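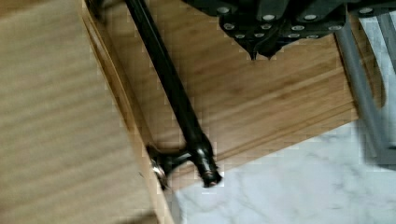

Keeping enzymes cold on the road

Driso sells freeze-dried reagents to teaching and diagnostic labs. Its head of supply spoke to us on 2025-06-09 at the firm's packing site.

The company's newest kit, Purari, is a DNA extraction set with 40 reactions to a box. It replaces Ojo, which had to travel on dry ice. "We lost two pallets of Ojo in customs one May," she said. "After that the question was whether we could ship without ice at all."

The dried enzyme is stored at 5°C once it arrives. Buyers add water, wait 2 minutes and spin the tube. "People skip the wait and then ring us about low yield," she said.

Driso made 3000 boxes in the first run. Most went to colleges. Hospital labs have been slower, as each one has to check a new kit against its old one.

Asked about Prunent, the planned version for plant samples, she would not give a date. "The buffer still isn't right for oily seeds. We're on our third recipe."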